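Robot Lab 2, Unit 4: Gripper comparison
Handout / notes for both sections
Raíssa Guerra, with corrections from Hagos Seyoum
October 14, 2021

Bring this to lab. Not graded on neatness. Graded on the log.

Where we are. Last unit was frames and calibration, you should have a working tool offset by now. If you don't, see me before you touch anything else because every number you write down this unit depends on it. A bad offset looks exactly like a bad gripper. Two groups in August spent the whole session blaming the fingers and it was the offset.

What you're comparing. Two grippers, same arm, same bin, same parts.

Cirora: parallel jaw, two fingers, short stroke. Closes to a set width or until the force limit trips. Good repeatability, dumb as a rock. If the part is a few mm off center it pushes the part over and grabs it anyway, or it rides up on top and stops.

Tradari: suction, single cup, changeable. Needs a flat patch bigger than the cup. Fast. Loses everything with a hole in it or a rough face. Watch the vacuum reading and not the little status flag, the flag lags.

Controller is the same for both, the Guo panel on the bench. Load the profile for the gripper that is mounted. Yes people forget. The Cirora profile on the Tradari will open the valve at the wrong point and you'll drop the part halfway to the tray.

Terms (we mix these up in discussion so please read)

Attempt: arm leaves the ready pose and goes down. Counts even if you hit stop.
Pick: part is clear of the bin floor and stays with the gripper for the full hold.
Drop: was a pick, then wasn't.
Miss: came up with nothing.
Double: came up with two. Log as a miss, write "double" in notes.
Fault: controller stopped the arm. Not the gripper's fault until you show it is.

Success rate = picks that reach the tray / attempts. NOT picks / attempts. Half the reports last term had this wrong.

The part set. Mixed on purpose. Each one is there to break something.
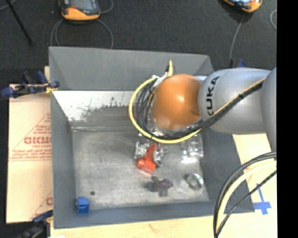

Choosing test parts is most of the work in a gripper comparison, and it's the bit that gets skipped. If everything you pick is a cube, all you learn is that both grippers can pick a cube. You want shapes that disagree with each other. The small blue cube is the easy one, but look where it sits, down in the corner against the front wall of the bin. Jaws need room on both sides and a wall takes one side away. Rotate the grasp or push the cube out first, your choice, log which. The round washer lies flat, so there's very little height to grip, and it has that darker center, so think about where a cup would land. The cross-shaped piece has stubby arms going several ways: several possible grasps, plan them before you run. And the clear block is a camera problem before it's a gripper problem.

On the clear block. Depth camera will give you holes or the floor behind it. Don't spend an hour on exposure. Try these in order:
1. Turn the lamp off and redo the background capture.
2. Use the color image only, draw the box by hand.
3. Teach the pose by hand and write "taught" in the log.
Option 3 is fine! It tests the gripper, it just doesn't test the vision. Keep the two apart in your writeup.

Also reflections. Bare metal bin, so the walls throw glare back at the camera and it moves when the arm moves. If your detector finds a part on the wall, that's glare. Mask the walls in software.

Procedure

Home the arm. Check tool offset against the pin, both axes.
Load the right profile. Say it out loud to your partner.
Run 15 attempts per part per gripper. Shuffle positions between attempts, by hand, arm stopped and enable switch released.
Speed stays at the lab setting. Do not turn it up for the easy parts.
Log every attempt as it happens, not after.
Swap gripper, redo the offset check, repeat.
Cables: after every swap, drive the wrist slowly through its full range and watch the bundle. Enough slack to turn, not enough to catch on the bin rim. If it pulls tight anywhere, stop and re-tie.

Log columns: attempt no., part, gripper, position, taught or vision, result, force or vacuum at close, notes. No blank results. "Dont know" is allowed in notes, not in results.

What to expect, from the pilot. Hagos ran a long one with both grippers, 1076 attempts total, and 347 of those did not reach the tray. Sounds awful. Most of it was two parts, the thin flat one and the clear one. On the plain cube away from the walls, jaws went 100 for 100. So an overall average is close to useless here. Report per part, always, and then say something about why.

Things that went wrong in the pilot, so you know them when you see them:
Jaw closes on the washer's edge, tips it, lets go. Reads as a pick for a split second. Hence the hold.
Cup seals on a scuffed patch of the bin floor next to the part. Vacuum reading goes up nicely, nothing in hand.
Fingertips touch the bin wall on the way down, force limit trips, logged as a miss. It's a fault. Log it as a fault.
Gripper blocks the camera's view of the part on final approach. Take your image from the ready pose, then commit.

Custom fingers. The Gitari kit has blank finger pads you can swap in for the last part of the unit. Change one thing only (pad width OR pad material OR angle), rerun your worst part, compare. If you change two I can't grade it and you cant explain it.

For the writeup, three pages max. Per-part table, one plot, one paragraph on the part where the two grippers differ most. Then answer: if you could only buy one, for this bin and these parts, which, and what part would you give up on? There's no correct answer to that but there are lazy ones. "Use both" is lazy unless you tell me what the tool change costs in time.

Reading before next lab: force closure section in the course packet, skip the proof. Hagos will go over friction cones at the start, bring a ruler.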